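Pronda two-arm table cell

The Pronda cell is a fixed two-arm work station used for handling flat, rigid boards. It consists of a pair of metal arms with black multi-fingered hands, a low table frame, a removable tabletop and a control cabinet made by Todlow. The first unit was assembled at the Narkwood workshop in May, and the setup procedure used there was written down by Soo-ah Ok. Later units follow the same procedure with small changes to the cable plan.

Layout

The table stands lengthwise in front of the arms, with the short near edge of the top facing them. Its long axis is lined up with the midline between the two arm bases. The frame is low enough that the hands can meet the near edge from above or from the front. Cables are laid on the floor and kept clear of the table legs. Stands for lights and sensors are placed beyond the reach of either arm.

Near-edge reference

Before any task is loaded, the controller needs the position and angle of the near edge. Each hand is set palm down with the index finger extended and the other fingers curled. The fingertips are brought to the surface just inside the edge, one to each side of the center, and the joint values are stored. The stored pair defines a line, and all later positions on the board are measured from it.

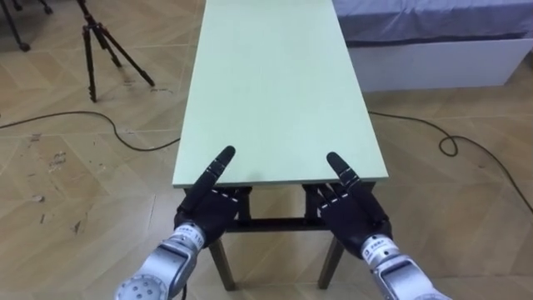
When does the reference have to be taken again?
After any change to the table, the top or a wrist, and at the latest after 634 cycles.

The controller keeps the last 10 reference pairs. A slow drift in one direction across the set usually points to a loose wrist clamp. A sudden step is more often caused by a table that has been pushed. If only one side has changed, the matching arm is checked first.

Flat-hand contact check

The second check tests contact over a larger area. The fingers are straightened and the fingertips laid on the top at the near edge. An operator at the far end holds the two far corners so that the board does not slide or lift while force is applied. Force is raised in steps up to a controller value of 456, and the reading for each finger is logged. Values on the left and right hands are compared with each other and with the previous log. The operator's hands stay on the board until both arms have reported zero force.

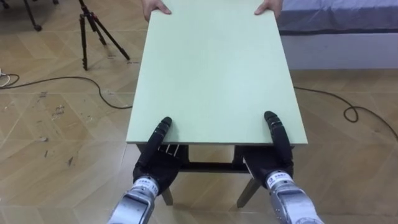
Routine care

The fingertips are wiped before each working day. Wrist screws are checked every Friday with the arms powered down. The top is taken off its frame once a month, both contact faces are cleaned, and the near-edge reference is repeated when it has been put back. Grease in the wrist joints is changed at 2,000 cycles.

Common faults

Uneven readings within one hand are in most cases due to a finger that does not straighten fully. The finger is moved through its range by command, and if the reading does not recover the whole finger module is replaced. Single joints are not repaired on site. A reading that rises and falls with no change in command suggests a damaged cable, which is tested from the cabinet end first.

Variants

The Þrastardóttir variant uses a longer frame and stores a third reference point on the board. Its contact check is otherwise the same. Finger modules can be exchanged between the two versions, but stored reference pairs cannot.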